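Review: the Resden lidded bin, five months in

May 2026
By the Seruseck house blog

I bought a trash can and I have opinions about it. I know how that sounds. But I spent more time picking out this bin than I did picking out my last phone, and when I went looking for a review written by a person who had lived with one for longer than a weekend, I found plenty of people saying "great product, fast shipping" and very little else. So I kept notes.

The bin is the Resden, the big black one with the yellow hinged lid. I paid $62 for it in December, on sale, and I've used it every day since. It sits in the back room where I do all my sorting, mending, wrapping and general mess-making, and it takes the bagged trash from the whole house until it's time to haul it to the curb. That's the job I wanted it for and that's what I'm judging it on. If you want something pretty to stand next to a kitchen island, this is probably the wrong page for you (although the yellow has really grown on me).

Before this I had a Cello, the slim one with the swing top, and before that an open wire basket that I don't want to talk about. The Cello was fine for paper. The minute you put an actual tied-up bag in it, though, the swing flap would jam against the knot and just hang there half open like a broken cat door. I put up with that for ages. Then one evening the flap popped off its pins for the third time in a week and I went straight to the computer and started shopping in a temper, never the best way to shop, but here we are.

So, the lid. It's one wide, flat piece with rounded corners, hinged along one side, and it swings all the way up so the entire mouth of the bin is clear. I can't overstate how much better that is than a flap! You can drop a whole kitchen bag in without squishing it through a slot, and you can get both arms down in there when you need to pull something back out. I do that more than I'd like to admit. I've fished out a measuring spoon, a library card, one half of a pair of gloves, and a birthday check that was still in its envelope.

What I don't love is that the lid on mine doesn't stay up by itself. I kept thinking I was doing it wrong. I went back to the leaflet, I pushed it farther, I tried it with the bin turned the other way around, and every time, the second I let go, down it came. It isn't heavy and it won't hurt you, but it will land on the back of your hand while you're trying to settle a bag, and after the tenth time you start taking it personally. You end up with one hand on the lid and the other doing the work, and that's okay for dropping things in. It's a pain for rearranging. 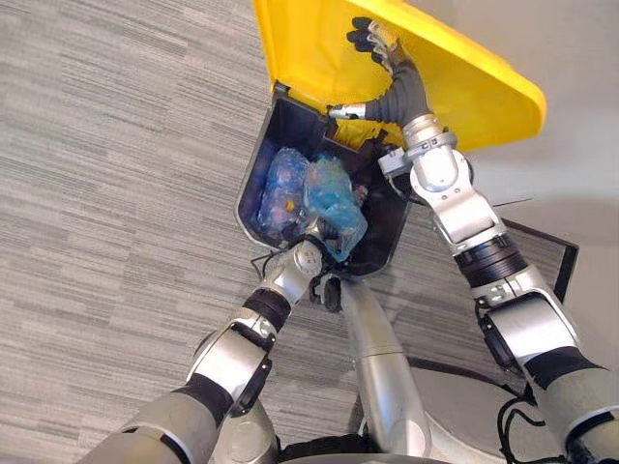 One arm on the lid, one in the bags.

The room inside is generous. I keep mine without a liner because nearly everything that goes into it is already bagged, and the smaller bundles sit next to each other nicely if you take a second to nudge the first one over to the side. If you just fling them in, they land in a heap in the middle and you lose half the space. My habit now is to push each new bag down into a corner with my fist. It's oddly satisfying.

Those cheap thin bags slide in and out without catching on anything, by the way. I worried about that, having shredded so many on the wire basket. The rim here is smooth all the way around and in five months I haven't torn one on it. The only snag I've had was with a paper sack that got a corner wedged up by the hinge, and that was me being impatient.

Now, the color. The listing had the lid looking kind of mustard, very tasteful, very magazine. It is not mustard. It is YELLOW. School bus, rubber duck, raincoat yellow, with a bit of shine to it. On the gray carpet it looks like a road sign. I very nearly sent it back, and I had the box half taped up again before I decided to give it one night. By morning I'd noticed that everybody who came into the room went right to it with their trash without asking where it was, and at the Cello I used to find wrappers lined up on the windowsill next to it. So the yellow stays. I've even bought a yellow dustpan to go with it, and that's a thing I never expected to type.

Does it show dirt? Yes, a little. Fingerprints on the lid mostly, along the front edge where you grab it, and any drip from a coffee filter will stand out until you wipe it. A damp cloth and a drop of dish soap take care of it. I do the lid when I do the windowsills, so not often, and it cleans up fine. The black inside hides everything, for better or worse. I'd tell you to look in there with a flashlight once a month. I found a fossilized tangerine in March that I could smell but could not see.

On smell in general, the lid is decent. It closes flat but it doesn't seal, there's no rubber or anything like that, so don't expect it to hold in last night's fish. With tied bags I don't notice anything for a good few days. With anything loose I notice the next morning. My neighbor swears by the Mocanu, which has a gasket and a foot pedal and costs more than twice as much, and I borrowed hers for a weekend when she was away to see what the fuss was about. The pedal is lovely, I'll give it that. Both hands free, lid stays up as long as your foot's down. But the opening is so narrow! I had to feed a full bag in sideways like I was mailing a pillow. And the pedal walked the whole bin across the floor a little at a time until it bumped up against the bookcase. On tile it might behave better.

The Resden doesn't wander on carpet at all, I'm happy to say. Even with just a couple of bags in it, it stays where you put it. When it's completely empty it does rock back a touch if you throw the lid open hard, so I've learned not to throw the lid open hard.

Moving it is another story. There are no wheels on mine and nothing I'd call a real handle, so on trash night I take the bags out and carry them and leave the bin where it is. I thought that would bother me. It hasn't, really. It does mean you have to lift every bag up and over the rim, and if you have a bad back or you're on the short side, that's worth thinking about before you order. My aunt tried it and said no thank you. She likes a bin you can pull the bag out of from the front.

A few smaller things I wrote down along the way:

It came with the lid off, and you have to snap it on yourself. The leaflet says it takes a minute. It took me 15, with some bad language, and then I realized I had the hinge piece upside down. There's a tiny arrow molded into the plastic. Look for the tiny arrow.

There was a strong plastic smell out of the box. I left it on the porch with the lid up (propped with a broom) for two days and it went away.

The sticker on the front leaves gunk behind. Peanut butter got it off.

When I started shopping, the store page had 896 reviews and I read an embarrassing number of them. A lot of the one-star ones were about cracked hinges. I can only speak for mine, and it's been opened and shut many times a day by people who aren't gentle, and there isn't a mark on it. I'll come back and update this if it goes. I did write to the company to ask whether they sell a replacement lid on its own, and they do, for $9 plus shipping, so that took some of the worry away. They don't sell any kind of prop or catch to hold it open. I asked about that too. The answer was very polite and had clearly been pasted in.

My own fix for the lid is a loop of elastic cord tied to a coat hook on the wall. When I'm doing a big clear-out I slip the loop over the corner of the lid and it holds well enough for me to use both hands. It looks ridiculous and it comes off the minute I'm finished. If your bin's going to be tucked close to a wall, you might get away with just leaning the lid back against it, but measure first, as it needs more clearance behind than you'd think. I had to pull mine out from the baseboard by the width of my hand before it would open the whole way.

Would I buy it again? Yes, at the sale price. At full price I'd grumble and then probably still buy it, mostly for that big wide opening. I'd love it to pieces if the lid had a catch. Four stars from me, and the missing star is entirely the fault of that lid coming down on my knuckles.

One last note for anyone who's asked about the green version: I've only seen it online, and going by how the mustard turned out, I'd assume it's a lot greener than the picture.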